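Nutrition and the Aging Brain
Unit 5: Reading dietary evidence on blood sugar and cognition
Course handout, revised June 2018
Prepared by Glenys Mahuika

Purpose of this unit

Students should be able to separate three kinds of claim that are often run together in news reports: that a food raises blood glucose, that raised blood glucose is associated with poorer memory, and that changing the diet will protect memory. Each needs its own evidence. The first is easy to measure. The third is hard, and most of the public argument is about the third.

Terms

Glycemic index (GI): the rise in blood glucose after a portion of a food containing a fixed amount of available carbohydrate, compared with the rise after the same amount of carbohydrate from a reference, usually glucose.

Glycemic load (GL): GI multiplied by the grams of available carbohydrate in the portion eaten, divided by 100.

Fasting glucose: blood glucose after an overnight fast. It says little about what happens after meals.

HbA1c: the share of hemoglobin with glucose attached. It reflects average blood glucose over the previous two to three months. 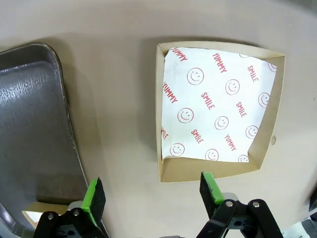
Portion size is the weakest item in most food frequency questionnaires. Respondents report how often they eat something far better than they report how much, and errors are larger for snack foods than for staples. Packaging is part of the problem. A square kraft-paper tray with a printed liner reading YUMMY and SMILE carries no weight and no ingredient list, and a respondent asked a month later to recall what was served on it has only the name of the food to go on. GL calculated from such answers inherits the error in full. GI, taken from a table, does not, but it ignores quantity.

Worked case: the Mevorden cohort

The Mevorden cohort enrolled 692 adults without diabetes. Diet was recorded by questionnaire at entry, and memory was tested by word-list recall at entry and at follow-up. Higher GL at entry was associated with a slightly larger decline in recall. The association weakened after adjustment for education and was no longer clear after adjustment for physical activity.

Points to note:
Diet was measured once. Any later change is invisible to the analysis.
Early memory loss can alter eating habits, so the direction of effect is uncertain - a short follow-up makes this worse.
Adjusting for body weight may remove part of the effect under study if weight lies on the path from diet to glucose.

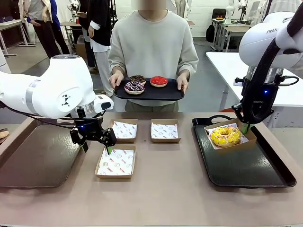 Donut with yellow glaze and sprinkles, served in a paper tray.

Trials

A randomized trial avoids most of the problems above but brings others. Participants know what they are eating, adherence falls with time, and cognitive decline is slow. Tipene Pryor's reading notes give an estimate of about 2,000 participants for a trial able to detect a modest difference in recall. Smaller trials usually report a substitute outcome such as HbA1c. A change in HbA1c is a finding about glucose and should be reported as one.

Preparation for the next session

Read the Jenberg review, sections on confounding and reverse causation. Bring a one-page note stating which adjustment in the Mevorden analysis you would drop, and why. Notes go to Maksym Pylypenko before the session.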